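Visit report: hand-held gripper workshop at Stamach, Watport

Filed under: Site visits, End effectors

We went to Watport to look at two hand-held gripper designs before committing to either for the Arumugam line. Stamach runs a collection floor there and had agreed to let us handle both units, see the recorded output and ask about failure rates. The visit took most of a working day, with a short safety talk at the start and a longer argument about cable strain relief at the end.

The two designs are the current Stamach unit and the older Gevley unit, which our own bench has used since February. Both are held in the hand and read by camera, and both produce a trajectory plus a jaw width at every time step. The differences are in the jaw drive, the sync method and how much the operator's wrist has to pay for the electronics.

The floor

The collection area is one bright room with a white ceiling and exposed pipework. Several stations run at once, so there is a fair amount of talking. Work surfaces are white tabletops with the workspace laid out in black tape. Stamach tapes each outline from a printed template and checks it at the start of a shift. We asked about glare from the ceiling fixtures on such a pale surface. They fix exposure per station and had no complaints on file.

Tracking is by printed marker cube. The cube sits on top of the gripper with a pattern on more than one side, so a single face turning away should not lose the pose. The camera module is just under it and has a green indicator light, small but easy to find when you glance down.
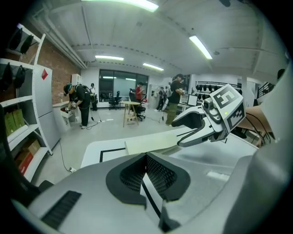

Handling the Stamach unit

Brisa Olvera ran the trial from our side. She did 100 pick-and-place cycles with a single gripper, then moved to two-handed work. Jaw travel is smooth and the trigger return is firmer than on the Gevley. She rated the firmer return as an advantage for thin parts and a drawback after an hour.

Of the 100 cycles, 13 were flagged by the software. Most flags were for a marker lost for longer than the allowed gap, and came when the operator rolled the wrist inward past vertical. The Gevley has the same weakness. Stamach's answer is operator training, with a second external camera as a paid option.

Latency between the jaw reading and the camera timestamp was stable across the session. We were given the log and will check it against our own method before quoting a value.

Two-handed work

This was the part we had come for. The bimanual table has a large taped rectangle and a smaller square near the far edge. The objects were an orange box placed over the small square, a metallic clip-like tool lying on the box, and a cream block on the other side of the table. The operator works with one gripper per hand, and both are built alike, down to the cube and the green light. That matters for spares, as a left unit can go in on the right after a change of ID in the config file.

The cables are the weak point. They are thin and hang from each gripper, and with the arms extended the right-hand bundle can drop past the edge of the table. Ours caught twice on the near corner during practice. Stamach is looking at a sleeve that would carry the cable up the forearm - we would want that before ordering.
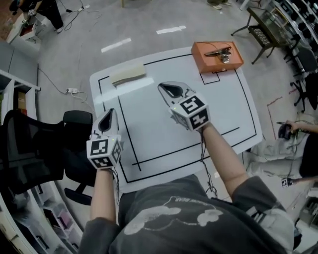 Report by Simão Prata
2020-07-13

Data and storage

Stamach had 2,340 episodes on the server from this table layout and let us page through a subset. Of the 998 two-handed episodes in that subset, the ones we opened were cleanly cut at start and end. Object labels were less consistent. The same part appeared under two names, depending on who had set up the session.

Export is per episode, with video and pose in separate files. The Gevley tool writes a single container, which is easier to move and harder to repair. Our import script will need a new reader in either case.

Open points

Replacement price for jaw tips, to be confirmed by Stamach in writing.
Forearm cable sleeve: drawing promised, no delivery date given.
Repeat of the inward wrist roll test with the Gevley unit on our own bench, same operator, same number of cycles.
Loan of one pair for the Arumugam fixture. Brisa has the form.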